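Plasby Furniture Share, Walk-Through Checklist, Unit 1103
Filled in by Milagros Herrera, March

Front door closer: OK. Slams with conviction.

Smoke alarms, hall and bedroom: PASS, both. The hall one chirped at me until I changed the battery, then chirped once more to have the last word.

Extension cords: FAIL. One is feeding another, which is feeding a fish tank. Tenant says the fish has never complained. Give them 20 days.

Windows: bedroom sash sticks. Opens if you swear at it. Marked as "needs attention," same as the last two inspections.

Tall furniture anchored to wall: PARTIAL. Bookcase strapped. Dark wood cabinet not strapped, and I don't care how heavy it feels. Heavy is what makes it a problem when a kid opens the drawers and climbs them like stairs.
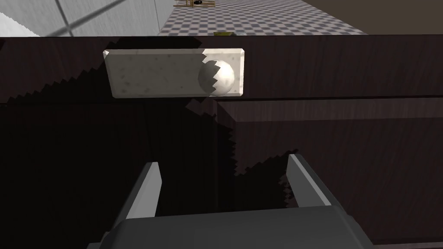
Taras Zakharchenko wrote back that the walls in the Salinas building are old plaster and the screws we hand out won't hold in it, so would I please stop writing "strap it" and start writing "find the stud, then strap it."

Fine. Find the stud, then strap it. Recheck after the work is done, and pull on the strap like you mean it.

Stove knobs: all present, one on backwards. Off is now a matter of opinion. FAIL.

Water heater: set too high. Turned down to 120 with tenant's permission and visible regret.

Exit path: clear, apart from a bicycle.

Fire extinguisher: gauge in the green, tag missing. Bayu Lau has the tags.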